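# Surard bench gallery: soft goods and containers

Stills and notes from the April collection block. Two hand-held grippers, one operator, demonstrations recorded for the Luvovent manipulation policy.

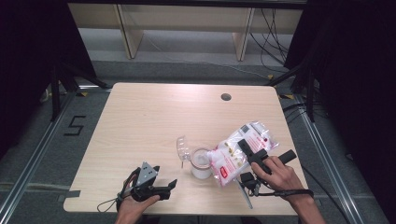
**Category: Bag to cup / cotton balls**

Head view, mid-episode. The cup already holds cotton balls up to the top, and the right gripper has its jaws against the bag. The lid stands on its edge to the left of the cup. Clear film over white filling is hard on the depth estimate, so this category leans on the color stream and the gripper pose.

**Episode count**

Target for the category was 500. Recorded: 447. Kept after review: 257. Most rejections were tracking dropouts on one gripper. A smaller group was removed for late starts, where the operator was already moving when the log opened.

**Labeling**

Each episode is split at first contact with the bag, first transfer, last transfer and release. Gemechu Gebretsadik did the first pass in Bruvero and wrote the rule for spills: a dropped ball stays in the episode if the operator picks it up with a gripper, and the recovery gets its own segment. Recoveries by bare hand are discarded.

**Placement**

Bag and cup positions change between episodes. The bag may be upright or tilted. The cup stays within reach of both grippers. Table height is fixed for the whole block.

**Format**

Video and pose are stored on a common clock, one folder per episode. Files with the old Huerta calibration carry the suffix `_h` and should not be mixed with the rest until the wrist offsets are corrected.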